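April, bench 2, after lunch

Swapped the Itska hand onto the right arm this morning and left the Karo on the left, so for once we have both on the same body and can stop arguing about whose numbers came from which robot! Controller is unchanged from the Cruickshank build. Head camera only for now, wrist cameras still in their box.

**Task:** jar out of the fridge. Door already open, one jar on the shelf, fingers come in level from the side. I like this one a lot more than the block-on-a-table test we had in Cuvilville. Glass against white plastic is hard for the camera, the shelf lip punishes you if you come in low, and there's a wall to hit if you overshoot.

**First go, bare fingers.** The Itska got to the jar quickly and closed nicely, but the pads skated on the glass as soon as the arm lifted. Turned the grip force up from 21 to 30 and it held, though I could hear the motors complaining.

**Second go, black glove on.** Much better. Force back down to 21 and the jar came straight up. The glove does make the fingertips fatter, so the old approach height was too low and we brushed the shelf. I raised it by 2 mm and that cured it. The black also stands out beautifully against the fridge lining, and the tracker found the fingertips on every run (it kept losing the bare ones).

Approach pose that I want to keep as the standard start is the one with the gloved fingers stopped just short of the jar, pointing straight at it:
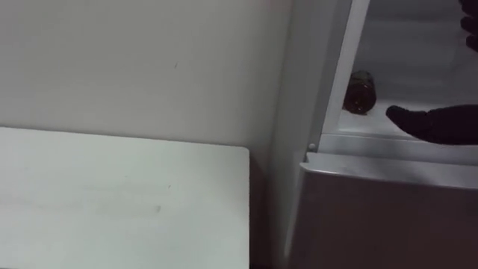 ## Karo, same job

Mirrored the poses and ran the same set. The Karo closes more slowly but its thumb is lovely, it wraps right round and doesn't care if the jar is a bit off centre. Where it struggles is getting in: the wrist is bulky and wants more room beside the door than we've got. 49 runs between the two hands so far, all in the shared sheet, including the ugly ones.

My leaning is Itska with the glove for anything on a shelf, Karo for the open table. Would love to be proved wrong.

## Still to do

- Try the glove on the Karo (the small size won't go over the thumb, need the next one up)
- Move the jar further right on the shelf and see if the elbow still clears
- Check the joint limits after the force change, I put them back by hand and want a second pair of eyes
- Wrist cameras! Cable is too short, longer one is in the Cruickshank drawer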